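Bench notebook, adhesives and finishes
December 14, 2024

Hide glue vs. liquid hide glue, open time and joint strength, second round

Picking this up from the June entries, which I reread this morning and mostly disagree with. In June I wrote "liquid glue clearly weaker." There was nothing clear about it. I had a handful of lap joints, two different boards, and a shop that swung from cool to sticky over the week they were curing. I also broke them by hand over the edge of the bench, so what I measured was how annoyed I was at the time. Anyone reading the June pages should skip to this one.

Why bother again: the Kutmont chairs. Two came back with loose back rungs and the question was whether to reglue with hot glue from the pot or with the Natetti bottled stuff, which has urea in it to keep it liquid at room temperature. The hot glue grabs fast, sometimes too fast for a chair where you have to get four legs and all the rungs lined up before anything sets. The bottled glue gives you time. The standard shop opinion is that you pay for that time with strength and with trouble in humid weather. I have heard that opinion from many people and have never seen one of them produce a number.

What I wanted to find out

First, how long each glue can sit on the wood before closing the joint makes a bad joint. Second, whether the bottled glue is weaker when it is fresh and everything is done right. Third, whether old bottled glue is as bad as they say. I did not try to answer the humidity question and I don't want anybody quoting me on it.

Stock and prep

All hard maple, all from one board this time, ripped and planed the same morning and glued the same afternoon. Grain as straight as I could pick. I threw out anything with figure in it. That left enough for 19 joints, not the two dozen I had planned, and I decided to run short before mixing in a second board. Mixing boards is what spoiled June.

Surfaces straight from the plane, no sanding. There is a whole argument about whether toothing or scratching the face helps. I don't believe it does for a tight long-grain joint but I didn't test it, so that stays a belief.

Hot glue was the 192 gram strength granules from the big bag, soaked in cold water overnight, then warmed in the pot. Correction, I looked at the bag: the label is worn and it could be 192 or the stronger grade. I am leaving this note in so that the next person doesn't trust the grade. It behaved like the glue we always use.

Bottled glue came from two bottles. One opened this week, and one that has been on the shelf by the window since before anyone can remember, with the date rubbed off. Natetti says to toss it after its date. Fair enough, but people here keep using it, so it goes in the test.

Mixing

Weighed the granules and the water on the small scale. The Pace scale drifts. I zeroed it, weighed the same steel block three times, and got three answers. They were close enough for glue and not close enough for anything else, and I would like us to stop writing decimals in this notebook as if they meant something.

Soaked glue swells up to a stiff jelly. It had a faint smell, the normal one. If it smells like something died, start over, whatever the clock says. I once talked myself into using a batch like that and the whole room knew.

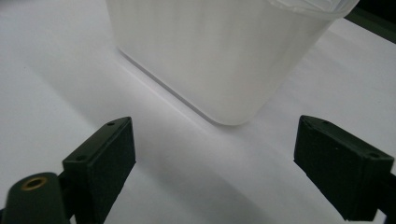
Open time

Brushed glue on one face only, waited, closed the joint, clamped. Waits were half a minute, one minute, two, four and eight. Same clamp, same number of turns past snug, which is a sloppy way to control pressure but it is what I have.

Hot glue: at half a minute it is wet and slides. At one minute it has a skin but still transfers if you press hard. At two minutes the surface was gelled and I could lift the brush mark with a fingernail. At four and eight I closed the joints anyway, knowing they would be junk, because I wanted to see how junk shows up in the numbers.

Bottled, fresh: still wet and movable at four. At eight it was tacky and strung out when I pulled the pieces apart a little. I would have been comfortable assembling a chair at that point, though not a complicated one.

Bottled, old: runnier than the fresh, which surprised me, and it stayed wet at eight minutes with hardly any tack. I had expected it to thicken with age. If you had asked me which bottle was bad by looking at it, I would have pointed to the fresh one.

Left everything in clamps overnight, then a week on the rack with air on all sides.

Breaking them

Used the lever rig and the hanging weight this time, adding weight slowly until something let go. The rig was built by somebody before me and the arm ratio painted on the side is wrong. I measured it myself. Every result from this rig earlier than this page should be treated as a ranking and not as pounds. I realize that includes some results we have been proud of.

Good hot glue joints (half a minute and one minute): the best one held to 3,000 pounds by the corrected ratio and then the maple split next to the glue line, taking a long sliver with it. The others in that group also broke mostly in wood. So for these I haven't measured the glue, I've measured the board. That is worth remembering when somebody says a glue is stronger than wood. Fine, but then your test can't say how much stronger, and it can't tell two good glues apart either.

Fresh bottled, closed early: broke mostly in wood too. Loads a little lower, with plenty of overlap. If I shuffled the broken pieces on the bench I could not sort them back by glue, and I tried.

Fresh bottled at eight minutes: mixed. Some wood, some shiny glue line. Still well beyond anything a person could do to a chair by sitting in it.

Hot glue at four and eight minutes: very poor, as expected. The worst one opened at 292 pounds with a dry click and both faces came away smooth, with the brush strokes still visible in the gelled glue. I am keeping that one taped inside the back cover as a warning against slow assembly.

Old bottled glue: bad at every wait, including half a minute. No wood failure anywhere. One joint had glue in the middle that still dented under a thumbnail after the full week. So the shelf date matters, and the claim I was most ready to doubt is the one that held up. Annoying, but there it is.

What I think this does and doesn't show

It shows that fresh bottled glue in a tight maple joint is good enough that the wood gives up first. It does not show that it is equal to hot glue, for the reason above.

It says nothing about loose joints. A worn chair rung in a worn socket is about as far from my planed laps as you can get. The Tiltitz handout we all learned from has a chart with neat bars for every glue, loose fit and tight fit, and no mention of how many joints are behind each bar or how they were broken. I used to teach from that chart. I'd like to see the bench notes before I do it again.

It says nothing about heat or damp, or about what happens after years. A week is nothing. I have pulled apart furniture where the hide glue was older than my grandparents, and I have also pulled apart furniture where it had gone to powder, and I couldn't tell you from either one what made the difference.

It also leaves out me. I knew which glue was on which piece while I was loading the rig, and I can add weight gently or not so gently without meaning to. Next time someone else should mark the pieces with plain letters and keep the key in a drawer.

For the Kutmont chairs

Going with fresh bottled. The reason is open time, and I have decent numbers for that. Sockets to be cleaned out down to bare wood with warm water and a stiff brush, dried a full day, and any rung that rattles gets a shaving glued around it first. No filling gaps with extra glue. Clamps off after a day, nobody sits in them for a week.

To do

Write the opening date on every glue bottle, in something that doesn't rub off.
Throw out the old Natetti bottle. I put it in the bin and found it back on the shelf, so this time empty it first.
Paint over the ratio on the lever rig and put the measured one on.
Make loose joints on purpose, with a known gap, and repeat. Needs a drill jig that doesn't wander.
End-grain joints, maybe. I expect them all to be weak, which is a poor reason to skip them.
Ask whether the glue bag grade can be found on the old order slip.

Later, same day: checked the rig ratio a second time with the steel block at the far end of the arm. Got a slightly different answer from the first. The loads above use the first one. The order of the results doesn't change, but don't copy the pounds onto anything that leaves the shop until I've done it a third time.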